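Ticket: Left gripper width reading sticks when fingers are fully open
Status: Open
Opened by: Golnar Hashemi
Category: Home and workshop builds
Hardware: pair of hand-held grippers, wired
Software: Brellbridge recorder, current release

Problem

I'm building a two-handed recording setup in the shared workshop at Skilville. There are two hand-held grippers with printed fingers, each with its own camera, plus an overhead view of the table. The task is small parts sorting: pick up a metal part from the mat, put it in a compartment of a plastic organizer, go back to the start position.

The right gripper records properly. The left gripper gives a good width value while the fingers are closing, but when I open them all the way the value sometimes stays where it was for a second or two and then jumps to fully open. On playback the fingers look as though they are still half closed while my hand is already moving to the next part. The camera video from the same gripper is fine. Only the number is wrong.

It doesn't happen every time. It's worse late in a session.

What I've tried so far

1. Restarted the recorder and unplugged both grippers. No change.

2. Recalibrated the left gripper: fingers fully closed, save, fingers fully open, save. It was better for the first few picks, then the same thing came back.

3. Swapped the USB ports. The fault stayed with the left gripper, so I don't think it's the port or the hub.

4. Swapped the left and right fingers between the two grippers. The prints are a bit rough along the bottom edge and I thought one might be rubbing on the housing. I sanded them a little as well. The fault stayed with the left gripper.

5. Turned off the overhead camera and recorded with the grippers only. I still got the stuck reading, though I only did a short run and may not have given it long enough.

6. Checked the log. When it sticks, the recorder writes the same width value over and over with new timestamps. There is no disconnect message and no dropped packet warning. I had expected a gap in the log if the cable was bad, but there isn't one.

Settings

Poll interval is at the default. Smoothing is off. I had smoothing on in February and turned it off when I moved to smaller parts, as it made the closing look late. The width sensor is the Trullex magnetic one, the version with the separate magnet that you glue to the finger gear yourself. The same sensor is in both grippers. I glued both magnets on the same evening with the same glue.

The fingers slide on a short rail. The left one feels slightly stiffer than the right when it gets near the open stop. I noted that when I built it and then forgot to go back to it.

Table layout, in case it matters

The mat is flat and has faint lines on it, and I use those to put the organizer back in the same spot. The table is between two lengths of aluminum rail. Power comes from a strip on the floor to the right. I keep the gripper cables off the mat as much as I can, but the left one does pull when I reach for the far compartments.

Stills from my setup are below.
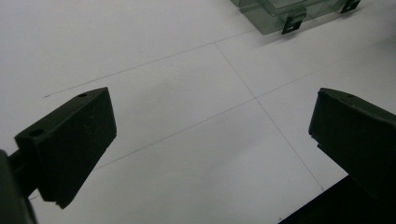

Fingers open, nothing in them.
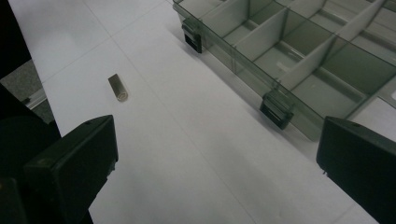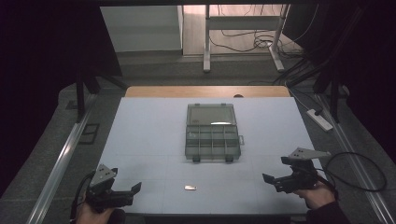 Dehghan: I'd look at the magnet before anything else. If the recorder keeps writing the same value with fresh timestamps, the link is up and the sensor is answering. It just isn't seeing any change. On the Trullex sensor that nearly always means the magnet has gone too far from the chip at one end of the travel, or it has turned a little in the glue. Your note about the stiff spot near the open stop fits with that. If the gear lifts when it reaches the stop, the gap opens up and the reading freezes until the gear drops back.

Can you do the following and post what you get:

- Take the cover off the left gripper and open and close it slowly while watching the gear from the side. See if it tips or lifts close to the stop.
- Turn on the raw output in Brellbridge (Devices, then Width, then Show raw). Write down the field strength number with the fingers closed, at half way and fully open. Do the same on the right gripper so there is something to compare against.
- Leave the calibration alone until that's done. Calibrating with a bad gap just saves the bad value.

Calibration wouldn't cure this, but it could hide it for a while, which would explain your step 2.

Golnar Hashemi: Thanks. I had the cover off this afternoon. The gear does lift. It's a small amount, less than the thickness of a business card, but you can see it if you get the light behind it. The right one stays flat all the way.

Raw numbers: the right gripper hardly changes over the whole travel. The left one is close to the right when closed, drops a bit at half way, and at fully open it falls to some 500 and flickers. I couldn't get it to settle.

There's also a bit of dried glue on the underside of the left gear. I think the gear rides up on it at the end. That would be my fault from when I put the magnet on.

Dehghan: That number is too low to track. Scrape the glue off with a blade, check that the magnet sits square, and put a thin washer above the gear so it can't climb. Don't overtighten the cover or you'll trade a lifting gear for a dragging one. Once it moves freely, check the raw numbers again and then recalibrate.

Separate thing, but give the left cable more slack and tie it to the handle near your wrist. If it pulls when you reach, it can twist the housing enough to matter on a printed case.

Golnar Hashemi: Glue is off and the washer is in. The open reading now matches the right gripper closely enough that I'd call it the same. I ran the fingers open and closed for a few minutes with the raw output on and it didn't stick.

I've tied the cable back as suggested. I haven't recorded a full session yet, so please leave this open. I'll recalibrate both grippers tomorrow, do a long run with all the cameras on and add the log here.

One question in the meantime. Is there a way to mark the earlier recordings as having a bad left width without deleting them? The video is still good and I'd like to keep it.

Dehghan: Yes. Open the session, go to Channels, untick the left width and save. The data stays in the file and gets skipped on playback and export. You can tick it again later.

Status changed: Waiting on customer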